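News > Workplace > Facilities

Bolcombe moves craft benches and meal prep to shared small tables

Bolcombe has finished refitting the shared workroom on the second floor of its Mitari building, the company said in a notice to tenants dated December 31, 2024. The work replaced the long fixed counter with small freestanding tables that can be used for light craft, sorting and portioning tasks. The old counter was taken out in July.

The notice gives the cost of the refit as part of the general maintenance budget and does not list it separately. Rent for the room does not change. Bookings are made in blocks of 15 minutes through the front desk, and a tenant can hold no more than two blocks in a row during the day. 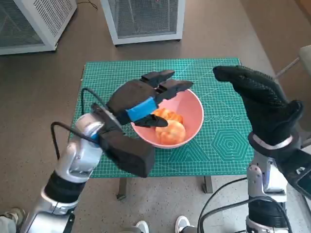
Table surfaces were the main point of discussion during planning, according to Zubaida Afridi, who manages the building. The first proposal was bare tabletops with a wipe-down rule. Tenants who cut paper and fabric asked for a protected surface, and tenants who portion food asked for one that could be lifted off and washed. The result is a loose mat on each table. The green cutting mat has a fine white grid for straight cuts, a row of small hexagons and a large concentric hexagon for pattern work, and it also serves as the base for a pink plastic bowl when the table is used for sorting or portioning. Mats used under food are kept apart from those used with blades and are stored on a separate shelf.

"The grid was requested by the quilting people," Afridi said. "The food people did not care what was printed on it as long as it stayed flat."

The bowls were bought as one lot of 300 from Rizvi, a local supplier, to cover the workroom and the two kitchens. Plastic was chosen over glass after a review of breakage in the old room. Noman Talpur, who handled the order, said the supplier had one color in stock at that quantity and the building took it. Bowls are returned to the rack by the door after use. Any bowl with a chipped rim or a deep scratch goes in the discard bin and is logged on the sheet next to it.

Gloves are required for handling unwrapped food and are optional for other work. The rule applies to all users of the room, including those booking a single block.
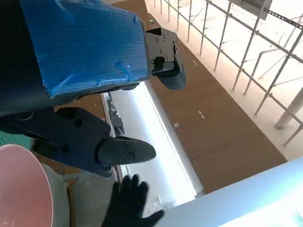

A pink bowl and a black-gloved hand in the Mitari workroom.

Storage remains the open item. The fixed counter had drawers beneath it, and the new tables have none. Sadia Bangash, whose firm Filtamness uses the room for sample packing, said her staff now bring supplies up in boxes and take them down again at the end of each booking. Bolcombe has measured the wall next to the window for shelving - the available width is 11 feet - but has not placed an order.

Cleaning is done once a day after the last booking. Mats are washed by hand in lukewarm water and dried flat, as heat can warp them. Tenants are asked not to stand mats on edge against the radiator.

Questions about bookings go to Hammad Magsi at the front desk. Damage to tables or mats should be reported to Aqeel Jatoi in maintenance.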